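Second round of the Lubis build, the pair of hand-held grippers I've been putting together at Dustness. Thread with the parts, what broke and what I'd change.

Quick recap for new people: no robot arm yet. You hold one in each hand, do the chore yourself, and the finger position gets logged along with video. The arm comes later, if the budget ever allows.
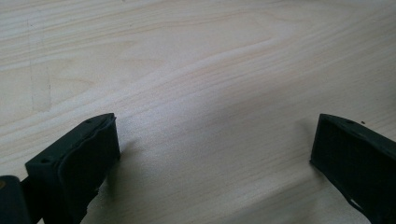
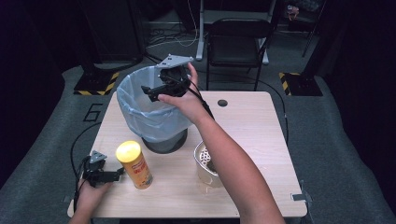
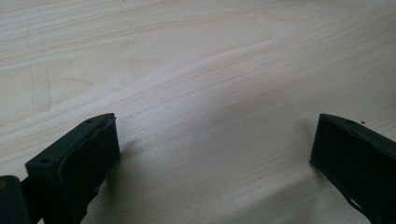 First and third are the view down between the fingers, wide open. Middle one is both grippers at the table with the bin and the yellow can.

Fingers are printed, four walls, matte filament. I went through 17 finger prints before I was happy with the shape. Most of the early ones flexed too much near the base. Making the body boxier fixed it and costs a little more plastic.

The pads are soft and wrap over the tip. I cast them in a two-part mold at the kitchen counter. The edges come out wavy if you pull them too early, and I always pull them too early. Grip is fine either way so I stopped recasting them.

Holes on top of each finger are for swapping fingers without opening the body. Use inserts in the body side. I ran screws straight into plastic on version one and stripped them in May, twice.

The triangle plates on top are the piece I'd keep if I threw everything else out. Flat, stiff, easy to drill. Camera mount, cable clamp, whatever you need next goes on there.

Servos are from Proltora. Cheap end of their list. They get noisy after a while but none have died on me. One had a bad connector out of the bag and I soldered around it. If you order them, get one spare.

Weight per gripper with plate and servo is a bit more than I wanted. My wrist notices after an hour. Moving the servo back toward the palm would help and that's on the list.

Cables are the weak point of the whole thing. Each gripper has one and it wants to go wherever your sleeve goes. I've tried clips, a spiral wrap and a strap at the elbow. The strap works best. Wireless would be nicer but I don't want to charge two more batteries.

Logging is Heltis, running on an old laptop. Setup took me an evening, mostly permissions. It writes one file per take and I name them by hand. I have 63 takes I trust and a folder of ones I don't.

The ones I don't trust are nearly all the same problem. The zero point on the fingers drifts, so a fully open gripper reads as slightly closed. My routine now is to open both all the way over bare table at the start of a take and check the number before touching anything.

If the number is off I restart the take. It's boring and I skipped it for weeks. Don't skip it.

Things it handles well: cans, cups, small boxes, anything with straight sides. Things it handles badly: thin plastic bags, coins, paper lying flat. A fingernail edge on the tip might help with paper. I have a sketch, no print yet.

Someone asked about wear. I did a bench test on one finger pair, 3,000 open and close cycles, no cracks. Pads picked up dirt and needed a wipe with alcohol. That's one pair on one bench so don't read too much into it.

Files: I'll post the finger and plate models once I fix the tolerance on the rear hole. It's tight on my printer and will probably be worse on yours. The body needs more work and I'm not sharing it until I'd print it again myself.

Next up is the palm servo mount and a better strap. I'm at Dustness most evenings after 7 if you're a member and want to try the pair. Bring short sleeves.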